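A Two-Act Return for the Aswood Playhouse

After two seasons of touring productions, the Aswood Playhouse will open its fall program with a new work of its own. "The Fontana Letters," a two-act drama by Modupe Oyelaran, begins previews in September under the direction of Volodymyr Maksymiv.

The play follows a family of printers whose business is sold to a rival while its founder is in the hospital. Oyelaran wrote the first draft for radio and expanded it during a residency at the Boltgate Studio, where it was read before an invited audience of 268. The stage version adds a second daughter and moves the final confrontation from a courtroom to the shop floor.

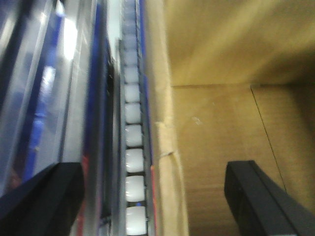
A roller track beside the inside of a cardboard box.

Maksymiv, who directed Oyelaran's earlier play "Poretti" at the same theater, has asked for few changes to the text. "The quarrel in the first act is long, and it should be long," he said. "An audience needs time to change its mind about the brother." The company of 8 has been in rehearsal since August, and the role of the founder has been divided between two actors, one for each act.

The production will use the main stage, which was closed for work on the fly system and the orchestra floor. Seating has been rearranged, and the rear balcony will be offered at a reduced price for all weekday performances. Monday evenings are reserved for readings of new scripts, with admission free to subscribers.

The Playhouse reports that 2117 subscriptions have been renewed for the season. A second play by Oyelaran, still untitled, is under commission for the spring. The author has said only that it concerns a ferry crossing and that it will have no intermission.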